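Lekora Tabletop Simulation Kit
Set-up and Operator Guide

Section 4. Preparing and Running the Tabletop Scene

Issued 2024-03-02 by Flunedley Product Documentation
Section editor: Shazia Paracha
Technical review: Chiến Đào

4.1 Purpose of this section

This section explains how to load the tabletop scene supplied with the Lekora kit, how to check that both arms and both hands respond, and how to record a first set of runs. It applies to the simulated work cell only. Operators who intend to transfer a recorded motion to physical arms must complete Section 9 before doing so.

The reader is expected to have installed the Lekora software as described in Section 2 and to have completed the operator sign-in described in Section 3. No programming knowledge is needed for the steps that follow.

4.2 Before you begin

Confirm the following items:

The workstation is connected to main power and is not running on battery.
The Kramer control gloves are charged and paired. The status light on each glove is steady.
At least 50 gigabytes of storage are free on the recording drive.
The license file is present in the Lekora program folder.

CAUTION: Do not connect physical arms to the workstation while the simulated scene is open. The software sends motion commands to any controller it detects at start-up. Disconnect the controller cable at the workstation end and leave it disconnected until the session is closed.

4.3 Loading the scene

1. Start the Lekora program and wait for the main menu.

2. Select Scenes, then Tabletop, then Table Setting.

3. Select Load. The progress bar may stop for a short time while surface textures are prepared. Do not close the program during this period.

4. When the view opens, select Head Camera from the View menu. This view looks down on the table from the operator's position and is the view used for all recording in this section.

5. Select Home Both Arms. Wait until the word Ready is shown beside each arm in the status panel.

6. Compare the view with the reference below. The table should be in view with the board at the upper left, the box at the right and the flower-shaped wire mat between the two arms.

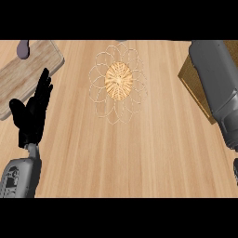

Figure 4-1. Head Camera view of the table, with the wire mat and its oval woven center.

NOTE: The black bands above and below the view belong to the wide view format. They do not indicate a display fault, and the monitor settings should not be changed to remove them.

NOTE: Small differences in the position of the arms are acceptable at this stage. If an arm is missing from the view altogether, repeat step 5. If it is still missing, close the scene without saving and begin again at step 2.

4.4 Checking the hands

Each hand is driven by the glove of the same side. The check must be carried out at the start of every session and again after any change of operator.

1. Put on both gloves and fasten the wrist straps. The straps should be firm but should not restrict the fingers.

2. Hold both hands in front of the body with the palms facing each other and the fingers together. Select Calibrate and remain still until the tone sounds.

3. Open and close the left hand slowly. Confirm that the left hand in the scene follows, including the thumb.

4. Repeat with the right hand.

5. Touch the thumb of each hand to each finger in turn. If a finger in the scene stops short or passes through the thumb, select Calibrate again.

6. Move both arms forward over the table and back again. The motion should be smooth. A stepped or uneven motion usually means that the glove signal is weak.

CAUTION: Stop the check at once if an arm moves when the operator is still. Select Pause, remove both gloves and refer to 4.8.

4.5 Selecting a task

The Table Setting scene is supplied with a library of single-object tasks. Each task names one object to be moved and one place to which it must be moved. The library also contains two-handed tasks, but these are locked until the operator has completed the first set of runs.

1. Select Tasks from the main menu. The list opens in the left panel.

2. Choose a task from the group marked Introductory. Operators using the gloves for the first time should choose a task assigned to the hand they write with.

3. Read the task sentence in full. The software judges the run against this sentence, and a run that moves the correct object to the wrong place is recorded as failed.

4. Select Place Objects. The software sets out the objects for the chosen task. Their positions change slightly from one run to the next. This variation is intended and should not be corrected by hand.

5. Select Hold. The scene remains still until recording begins.

Site administrators may add tasks to the library with the Bosari task editor, which is sold separately and is described in its own manual. Tasks added in this way appear under the group marked Local.

4.6 Recording a run

1. Bring both hands to a comfortable starting position, clear of all objects. Keep the idle hand still and away from the path of the working hand.

2. Select Record. A short tone marks the start of the run.

3. Bring the working hand down beside the object with the palm turned toward it. Approach from the side where possible. An approach from directly above tends to hide the object from the Head Camera.

4. Close the fingers slowly until contact is made. Long or rounded objects should be held near the middle.
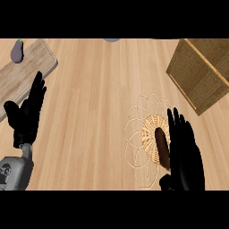 5. Lift the object clear of the surface before moving it sideways. Dragging an object over the rim of a plate or basket may cause it to roll, and the software does not pause the run when this happens.

6. Carry the object to the place named in the task sentence. Keep the hand within the Head Camera view wherever the task allows.

7. Lower the object until it is supported, then open the fingers fully before drawing the hand away.

8. Return the hand to its starting position and select Stop.

9. Review the run in the playback panel. Select Keep or Discard. A discarded run cannot be recovered.

NOTE: A run may be kept even if the task was not completed. Failed runs are stored in a separate folder and are useful when comparing operators or adjusting glove settings. They should be marked as failed and should not be renamed.

NOTE: The maximum length of a single run is 400 seconds. When this limit is reached, the software stops recording and saves the run as incomplete.

4.7 Saving and naming

Kept runs are saved automatically to the recording drive. The file name is made up of the site code, the operator code, the task number and the run number. The run number is assigned by the software and continues across sessions.

1. At the end of the session, select Close Session.

2. Enter a short remark if anything unusual took place, such as a repeated calibration or a loss of signal. Leave the field blank if there is nothing to report.

3. Select Export if the runs are to be used on another workstation. Export files contain the camera view, the joint positions of both arms and the task sentence.

4. Wait for the message Export Complete before removing the drive.

CAUTION: Do not edit the contents of an export file. The software checks each file when it is opened and will reject a file that has been changed.

A single recording folder may hold up to 3,635 runs. Beyond this number, the playback panel becomes slow to open, and a new folder should be created.

4.8 Common faults

The scene opens but the objects do not appear.
The task has not been placed. Select Place Objects again. If the fault remains, check that the task group is not marked as locked.

A hand is shown at the wrong angle.
The palms were not facing each other during calibration. Repeat 4.4, steps 2 to 5.

An object slips from the fingers during the lift.
The fingers were closed too quickly, or the hold was too close to one end of the object. Discard the run and record it again. If slipping is frequent, increase the Grip Hold setting by one step – larger changes make small objects difficult to release.

An object passes through the table or another object.
The workstation is not keeping pace with the simulation. Close all other programs and reload the scene. Any run in which this fault occurred should be discarded.

An arm moves without input.
Another wireless device may be interfering with the glove signal. Turn off nearby devices, pair the gloves again and repeat the full check in 4.4. Do not resume recording until the check has been passed.

The playback panel shows a blank view.
The Head Camera was not selected before recording. The joint positions are still saved, but the camera view cannot be restored.

4.9 Support

Licensed sites may contact the Flunedley support desk through the Help menu. Please have the site code and the software version ready. Requests concerning gloves and charging cradles are handled by Ezequiel Bañuelos. Requests concerning scenes, tasks and export files are handled by Yolotzin Rosales.

A revised object library is planned for August and will be supplied to all licensed sites as a free update. Runs recorded with the present library will remain readable after the update is installed.

Continue to Section 5, Two-Handed Tasks.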